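A Saturday at the Lorente open day, and what it did to our budget

I had been putting off this trip for the better part of a year, so when Lorente opened its demo floor to the public on January 29, 2022, I filled a thermos, put the notebook on the passenger seat and drove over before I could think of a reason to stay home. For anyone new here, our shop packs and ships small household goods, and we have been saving toward some kind of automation for the packing bench. We set a ceiling before I left, and I promised everyone I would come back without having signed anything.

The welcome was lovely. There was coffee, there were cinnamon rolls (I had two), and they handed out a printed floor plan that I folded wrong right away and never got back into shape. The front half of the building was all arms and conveyors, handsome things but far too big for us, and I spent longer there than I should have, mostly watching a palletizer stack cartons. The back half was grippers and hands, and that was the part I had come for.

Mevulus had the simplest option, a two-finger gripper with swappable pads. A spare set of pads is $120, and they suggest keeping two sets on the shelf. I liked that they had the price list printed and lying on the counter, where you could pick it up without having to ask. The Clurnow people were friendly too, though their quote would have to come by email, and I am still waiting for it as I write.

Then there was the five-fingered hand at the Brelo tables, and I'm afraid I lost a good half hour to it. I asked every question on my list and several that weren't on it, and they were very patient with me.
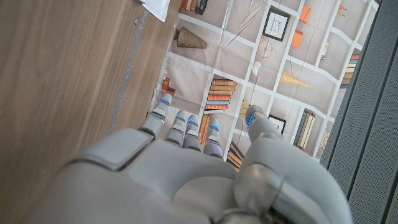 The hand over the bookshelf-print cloth, with a blue light at each fingertip.

What I wanted to know, of course, was what it costs to live with. Brelo rents the hand for $2,353 a month, and the rental includes the mounting plate and one training visit. Extra training days are $200 each, and I would plan on at least two of those, knowing us. Shipping it back for service is $111 each way and that comes out of your own pocket, so please write it down if you are making a spreadsheet like mine. I had left freight off my first version entirely, and it's embarrassing how often I do that.

The other thing I had left off was the bench. Whatever we choose has to be bolted to something solid, and our packing table wobbles if you lean on it with a tape gun. One of the Lorente staff walked me over to their cutaway stand and showed me how the base plate is fixed, and I made a sketch that I can almost read. So there is now a line in the budget for a proper stand, and another for an electrician, and the ceiling we set looks a good deal lower than it did on Friday night!

My own feeling, for what it's worth, is that we should start with the plain gripper. Most of what we pack is boxed already, and a box doesn't ask for five fingers. But the odd-shaped orders are the ones that eat up our afternoons, and I would love to try a one-month rental before the fall rush – if only to find out which items we could hand over and which we'd still be wrapping ourselves.

I'll put both versions of the budget in the shared folder once Clurnow sends their numbers, and we can go through them together in February. If you're thinking of visiting Lorente yourself, go early, park behind the building, and bring a sweater for the back half.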